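Moving day (well, moving month) at the Andton workshop

Welcome to the gallery! If you've followed us since the Jercombe days you'll know we were squeezed into a place where you had to go outside to turn round. In April we finally got the keys to the big unit at Andton, and I've been meaning to put this page together ever since. It's in no sort of order, and some of my notes are longer than others - sorry to anyone who likes things tidy.

The things

The labels. Kalkidan wrote all of them by hand, in capitals, and then Marin put half of them on the wrong shelves. We've left a few where they were. If you want masking tape, look under SANDPAPER.

The good scissors. They live on a hook now, with a bit of ribbon through the handle, and they go BACK on the hook. Hamdia, I am looking at you.

The kettle corner. We had a proper debate over where this should go and ended up nearest the sink, so the mugs don't have to travel. There were 13 mugs at the last wash-up and I've no idea where they come from.

The stockroom shelves. Second-hand from a shop in Stoneck that was closing down, and heavier than any shelf has a right to be. It took four of us and a lot of shouting to get them up the ramp. Mahlet did most of the shouting.

The bins. I know, I know, who puts storage bins in a gallery? But I love a bin with a dipped front, because you can see what you're after and get your hand in without tipping the whole lot over your feet. We went for see-through ones wherever we could. At Jercombe everything was in cardboard boxes marked MISC, and I once spent a whole afternoon looking for a roll of blue cloth that I was more or less sitting on.

The room

The big table. My favourite thing in the whole place, and the reason we could stop taking turns to work on the floor. Feven wanted it kept completely clear and I wanted something green on it, so the tree at the far end is where we met in the middle.
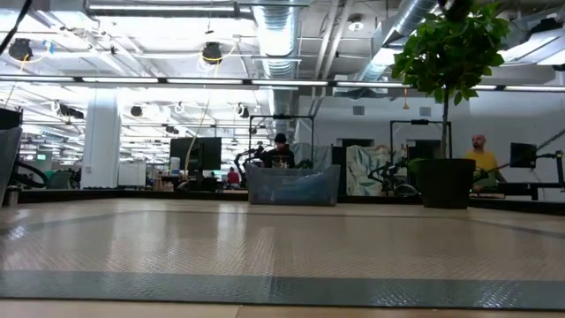
I'd have a second one if I were allowed. Feven says one tree is plenty until I've shown I can remember to look after it, and she does have the history of the Derese fern on her side (eight weeks, poor thing). The pale top was my choice too, and I'm very glad I held out for it - the old bench was so dark you could lose a black button on it for days.

More to come once I've sorted through the rest. If you helped us shift boxes and you've got pictures of your own, do send them to me or to Mahlet and I'll find room for them on the next page.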